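Contour lines, a long and slightly personal entry

I've been adding to this page on and off since I first got hooked on bushwalking maps, so forgive me if it wanders. A contour line joins up points that share the same value. On a walking map that value is height above sea level, but the same trick works for rainfall, air pressure, sea depth, magnetism and plenty of other things you can measure in one spot and then another. The general word is isoline, if you want to sound flash at a dinner party (I've tried it, it doesn't get you far).
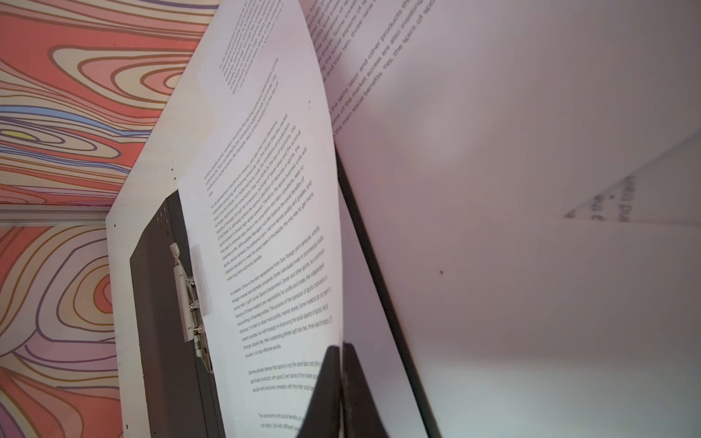

What the lines are telling you

Imagine a hill sitting in a lake, and the lake filling up in even steps. Each time the water stops, you walk the shoreline and draw where you've been. Stack all those shorelines on one sheet of paper and there's your contour map! My high school geography teacher, Eftychia Stefanou, did this with a lump of modelling clay in an ice cream container and a jug of water, and it's still the best explanation I know.

The height gap between one line and the next is the contour interval, and it stays the same right across the sheet. If the lines are squashed together the ground is steep, and if they're spread out it's gentle. A closed ring inside a closed ring is usually a hilltop. It can also be a hollow, in which case a decent map puts little ticks on the downhill side, and a less decent one leaves you to work it out with your boots.

Contours bend when they cross a creek, and the bend points upstream. On a spur they bulge the other way, towards the low ground. I got those two mixed up for my whole first year of walking and ended up in a blackberry thicket more than once.

Names you'll run into

Every field has made up its own term. These are the ones I've had to look up more than twice:

Isohypse – equal height, the proper name for an ordinary map contour.
Isobath – equal depth of water.
Isobar – equal air pressure, the ones on the evening weather map.
Isotherm – equal temperature.
Isohyet – equal rainfall, and I still can't say it out loud with any confidence.
Isogon – equal magnetic declination, handy to know about if you use a compass.
Isochrone – equal travel time, much loved by transport planners.

Where the idea came from

Depth lines came before height lines, which surprised me. Dutch surveyors were joining up equal soundings in rivers as early as the sixteenth century, and it makes sense when you think about who had money riding on it. A skipper wants to know where the bottom is. Magnetic lines turned up on a chart of the Atlantic at the start of the eighteenth century, and in the 1770s contours were used on a Scottish mountain as part of an effort to work out how heavy the Earth is. I love that one. They had a huge mess of height readings and needed some way to make sense of them, and joining the equal values did the job.

For a long while after that, hills on printed maps were still mostly drawn with hachures, those short strokes running downslope that make a mountain range look like a row of hairy caterpillars. They're gorgeous, but you can't read a height off them. Contours took over through the nineteenth century as national surveys got going, and plenty of sheets from the changeover years carry a bit of both.

How they get drawn

The old way was to put surveyors on the ground, take spot heights, and have a draughtsman interpolate between them back at the office. If one point was at 20 metres and its neighbour at 30, the 25 metre line went halfway between, with some judgement thrown in for the lie of the land. Loukia Deligiannis, who taught the evening mapping course I did at the Narkus community centre, had us do it by hand for 7 weeks before she let us near a computer. We grumbled a lot. My first sheet covered a paddock with a dam in it and had two contours crossing, something that only works if you have an overhang or a very bad pencil technique.

After the surveyors on foot came air photos. Overlapping pairs were set up in a stereo plotter so the operator saw the ground in relief, then traced each height with a floating dot. These days it's mostly lidar or satellite radar. A computer builds a grid of heights and threads the lines through it, and the result often needs smoothing because raw lidar contours wobble like mad over every tussock.

Reading a real sheet

The map I know best is the old Elley sheet, covering the ridge where I do most of my walking. The high point, Mount Fuentealba, is marked at 1,049 metres, and the hut down at Felluner Creek sits at 589. On a 20 metre interval every fifth line is printed heavier, and these are the index contours with the numbers on them. The numbers usually read with their tops facing uphill, so if you can find one you can tell which way the slope goes without hunting for a second.

Now, the catch. Anything smaller than the interval can vanish between two lines. There's a lovely nasty little bluff below the Fuentealba saddle, twice my height, and you won't find a trace of it on the sheet. My walking mate Iara Herrera has pencilled it onto her copy in capitals.

Lines with other jobs

Contours have long since wandered off the map. Farmers plough along them to slow runoff, and terraced hillsides are more or less contour lines you can stand on. Eye doctors map the curve of the cornea in the same way. Designers are fond of them too, on fabric, posters and wallpaper, often in colours you'd never get from a survey office. I can't look at the decorative sort without trying to find the summit.

See also: hachure, hypsometric tint, spot height, relief shading, bathymetric chart, trig point.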